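Getting a Cabin Ready Before the Cluster Flies Wake Up

If you own an old place in the country you probably know the sound. The first sunny day after a cold spell, the stove has been going since breakfast, and something starts bumping around in the lampshade. Then at the window. By lunch there are 24 of them on the south glass and you're wondering where on earth they came from.

They came from your walls! Cluster flies move into siding and attics in the fall and sleep there until warmth fools them into thinking it's spring. So do lady beetles and box elder bugs, and the same work keeps all of them out. I did our cabin outside Grivley over a long weekend and loved every minute of it (well, not the crawl space).

What you'll want:
Exterior caulk, paintable
A caulking gun with a decent trigger
Fine mesh screen for the vents
Foam backer rod for the big gaps
A flashlight and a helper
Rags, lots of them

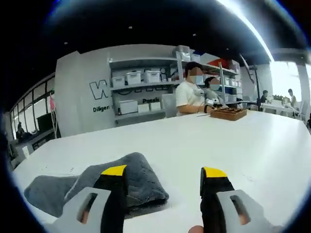
Start with the flashlight trick. Wait until after dark, send your helper into the attic with the brightest light you own, and walk slowly around the outside. Anywhere you see a glow, a fly can get in. Stick a bit of painter's tape next to each spot so you can find it in the morning. I did this on the house in Zevville first and used up almost 25 pieces on the west gable alone.

Next day, go up with a putty knife and scrape out whatever old caulk is hanging loose. Brush the gap clean. If it's wider than a pencil, push backer rod in first, then run your bead over the top. Keep the gun moving and pull it toward you – you'll get a feel for it by the second window. Smooth with a damp finger and wipe the finger right away, or you'll be wearing caulk until supper.

Please don't seal the weep holes at the bottom of storm windows. They let water out. I plugged all of ours one year and had puddles on the sills by spring. 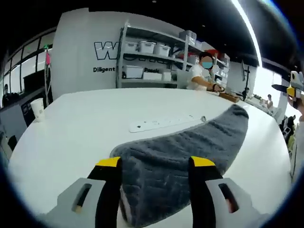 Vents come next. Gable vents usually have a screen behind them already, but it's often the coarse kind that stops birds and squirrels and not much else. Cut the new mesh an inch bigger all the way around and staple it from the inside. Check the dryer vent flap while you're out there, but never put mesh over that one. Lint will clog it fast, and that's a fire waiting to happen.

Then the doors. Get down on your stomach and look for daylight under the sweep. A new sweep takes 8 screws on ours and makes such a difference, you'll feel it on your ankles that same evening.

Timing matters more than anything. The flies have settled in by October, so the outside work needs to be finished while it's still T-shirt weather. If you're reading this in the dead of winter, do the inside cracks now (around trim, light fixtures and outlet covers, with the power off) and save the ladder for summer. 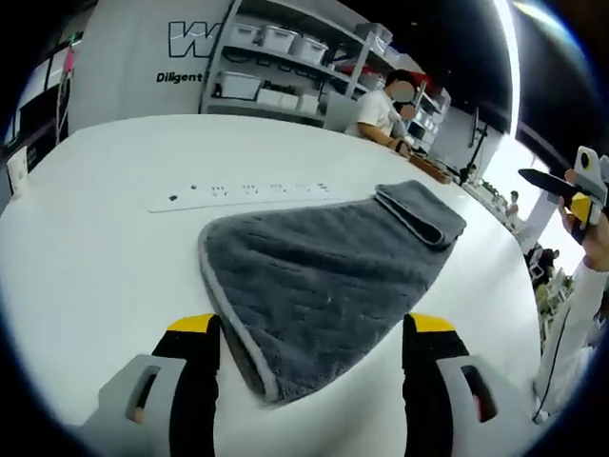
Maarja Tamošiūnaitė
January 28, 2024

For the flies already indoors, a vacuum with a hose is the best thing going. Empty it outside when you're done. I don't care for sprays in the wall spaces, and dead flies in there can draw carpet beetles, so then you have a second problem.

Our first winter after sealing I counted seven flies on the big window in the whole month. Seven! The year before I'd have had that many in my coffee.

Next up is the woodshed door, which has a gap you could throw a cat through.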